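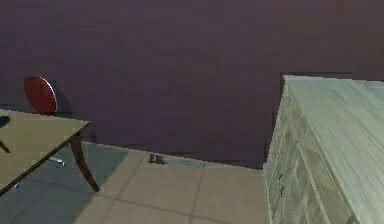
*Rendering 1: plum wall, beige tile floor, small olive-khaki table at left.*

**Thread: Wall color for the shared reading room – member comments**

**R_Goicoechea (moderator)**
Members are invited to comment on the repainting of the ground-floor reading room at the Montes residence. The proposal calls for a dark, muted violet-brown in a matte finish on the long wall. The other three walls would remain off-white. Comments will be accepted until the end of January and forwarded to the building office. Please limit remarks to color, finish and cost.

Rocío Goicoechea

**trarel_unit6**
I support the proposal. The present off-white shows every mark left by chair backs, and the room was last painted eight years ago. A darker wall would conceal ordinary wear.

**imontes**
I must respectfully disagree with the previous comment. Dark matte paint conceals shadows and uneven plaster well, but it does not conceal contact marks. Rubbing leaves a pale, shiny streak that cannot be washed out. We used a similar color in the Trarel stairwell and had to repaint the lower part within 21 months.

I would request an eggshell finish, at least up to the height of the chairs.

Iñaki Montes

**northstair**
Was the stairwell paint a scrubbable grade? The product sheet for the Brasteck line distinguishes between standard matte and washable matte, and the two are priced differently.

**imontes**
It was standard matte. I accept that the washable grade may perform better, although I have not seen it used in a common area.

**R_Goicoechea (moderator)**
For the record, the quotation received from Sudident is for washable matte, two coats over a tinted primer, at $286 for materials. Labor is quoted separately. Eggshell in the same color would be slightly less expensive.

**second_floor_rear**
My concern is light. The reading room faces north and is dim by four in the afternoon for much of the year. Before any dark color is approved, I would ask that the lamps be reviewed. Members who read small print should not be asked to move closer to the window.

**trarel_unit6**
The long wall is opposite the window, so some loss of reflected light is to be expected. I would still prefer one dark wall to four gray ones – the alternative put forward last time.

**northstair**
Could a sample be painted on the wall itself? Six square feet would be sufficient, and members could view it by daylight and by lamplight.

**R_Goicoechea (moderator)**
A sample panel has been requested in both finishes. The question of lamps has been entered as a separate item. Comments remain open.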